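Section 2: Planning the Purchase

Read this section before you place an order for a Stoder arm. It covers the work surface, the door, and the items that belong in your budget.

2.1 Work surface

1. Measure the top you plan to use. The arm needs a clear area of at least 107 cm by 107 cm.
2. Check the load rating. The top must carry 40 kg at the mounting point. If yours does not, add the Prodley support frame to your order.
3. Choose a plain, light top if you are buying a new one. Patterned tops take longer to calibrate.

Note: The planning view in Kudo shows the room from the arm's side of the work surface. Use it to compare layouts before you pay for anything. Leave the top clear in the first layout and save it, then add fixtures one at a time in later copies.

In the layout below, the white top is clear, with a beige wall behind it and a wooden door edge at the left.

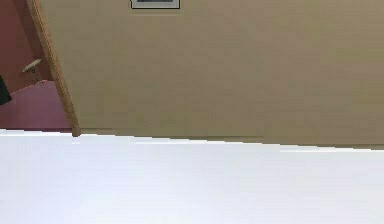 2.2 Doors and walls

1. Mark the full swing of every door on your floor plan.
2. Keep the arm's reach outside the swing. Allow for the handle as well.
3. Locate the nearest grounded outlet. Electrical work is not part of the Stoder price and must be quoted locally.

CAUTION: Do not plan to run the power cord through a doorway.

2.3 Budget items

Enter each of these on the order worksheet:

- Arm and controller
- Gripper (Grurnard, ordered separately)
- Support frame, if needed
- Spare finger pads, part 232
- Kudo license, one per workstation
- Freight and installation

Note: Quotes issued before October 4, 2019 do not include the Kudo license. Ask for a new quote if yours is older.

4. Send the worksheet and the saved layout together. Orders without a layout are held until one arrives.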